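New mini fridge: does fruit even belong in there?
Small Kitchens board > Fridges and storage

plumtart
Posted in November

Okay, so I finally have a little white mini fridge of my own and I am way too excited about it.

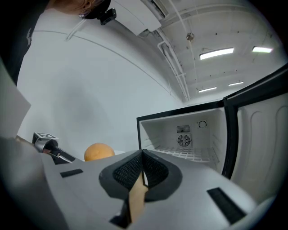 The big fridge in our place is shared and it's always jammed, so the plan is to keep my fruit and my work lunches in the small one. Mostly oranges, I go through a silly number of oranges from fall until spring. It has one wire shelf, low down, and a fan and a vent grille on the back wall, and then a little round dial up near the top.

My questions (sorry, there are a few!):

Do oranges go in the fridge at all, or am I wasting space? And can I push things right up against that fan? The dial is tiny and I have no idea where to set it. I don't have the booklet, I got the fridge secondhand from the Arroyo street swap and it came with nothing but the plug.

---

gravelroad_kit
Oranges on the counter, always. Cold fruit has no taste. Save the shelf for your lunches.

---

mossybanks
Hard disagree with Kit! On the counter mine go soft in a week, in the fridge they last most of a month. If you want the taste, pull one out the night before. I do two at a time, one for breakfast and one for my bag.

As for the fan, leave it some room. I had a cooler like that in my dorm at Marnormont and I used to cram it until the shelf bowed. Everything at the back got weirdly cold and the stuff by the door was barely chilled. Once I kept a gap of nearly 2 inches in front of the grille it evened out.

---

plumtart
A gap I can do. I was going to stand a carton right in front of it, so glad I asked.

---

halfpint_hal
What do you want to use it for besides fruit? Those small ones with a fan are often the thermoelectric kind, and they only get so far below room temperature. Fine for drinks and oranges. I would not trust one with chicken or milk until you've had a thermometer in it overnight. Can't tell from here which kind yours is, so look for a label on the back.

---

gravelroad_kit
Agree with Hal on the chicken. Still not budging on the oranges.

---

plumtart
Lunches are usually rice and beans, sometimes egg salad — so I guess the thermometer matters. Will look for the label when I get home tonight.

---

mossybanks
Egg salad, yes, please check first! You want it under 40. Put the thermometer in a glass of water on the shelf and leave it till morning, the air reading jumps every time you open the door.

For the dial, start in the middle and give it a whole night before you touch it again. I was forever fiddling with mine and never knew what was doing what.

Also wipe the inside down and leave the door open for a while before you load it, secondhand ones can smell like somebody's old onions.

---

plumtart
It smells of nothing so far, but I'll do the wipe. Baking soda or dish soap?

---

halfpint_hal
Baking soda in warm water, with it unplugged. Go easy around the fan, damp cloth only. The shelf can go in the sink if it comes out.

---

plumtart
Perfect, doing that tonight. Half the oranges are going in and half are staying on the counter, and I'll come back and report which of you was right.

---

gravelroad_kit
Counter. See you in 16 days.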